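Sorting tray

A sorting tray (also catch tray, table basket, in Drurnby usage just "tray") is a small shallow container kept on a table or desk for loose things that would otherwise roll off. Usually plastic. Low rim, flat floor, often with holes. Bigger than a dish, smaller than a drawer insert. Not the same as a colander, though the two get mixed up in shops.

Form

Most are rectangular. The rim is raised all the way round, sometimes in a slightly different shade from the floor. Perforated floors let dust and crumbs drop through, and make the tray easy to rinse. Square holes are the common pattern, round and slotted ones also sold. Solid floors are better for pins and seed beads, which go strait through a mesh.

Colors vary by maker. The Thibodeau range came in pink, gray and pale green, with the gray dropped after 2 years. Oko trays were white only and had a stacking lip, which users complained about as it caught on sleeves.

Use

Small round items are the main reason to own one – eggs, balls, bulbs, knobs, darning eggs. On a bare tabletop they travel. Placed one at a time into a tray they stay put. Shirley McKinnon's household guide gives it a short entry under "Tables, clearing of" and recomends the tray go down before anything is taken out of a bag or box.

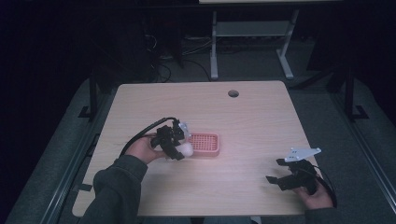
No. 434

A pink tray with a grid of square perforations, flat on a light wooden tabletop, small white rounded object held at its left side. The hole near the far edge of the table is a cable grommet. Tables with a grommet need some care with small parts, as anything narrow enough will drop through it. Mervin Carrier suggests a cap or a folded cloth. Others simply work at the near side.

Placement is a matter of habit. Center-left suits people who lift with the left hand, and leaves the right side of the table free. Iona Purves disagrees and puts the tray dead center, always.

Cleaning

Warm water, a little dish soap, soft brush for the corners of the holes. Dry upside down. Pink and red plastics fade on a sunny sill – store in a cupboard.

History

Early examples poorly recorded. The Onemard catalog listed 2 sizes under "baskets, table" and later moved them to office goods. Trevor Boychuk's collection holds 400 trays, mostly kitchen, few with labels. A printed list by Haoran Ding, last revised January 2025, covers the perforated types only.

See also: Drawer insert; Egg rack; Letter tray; Table basket (disambiguation)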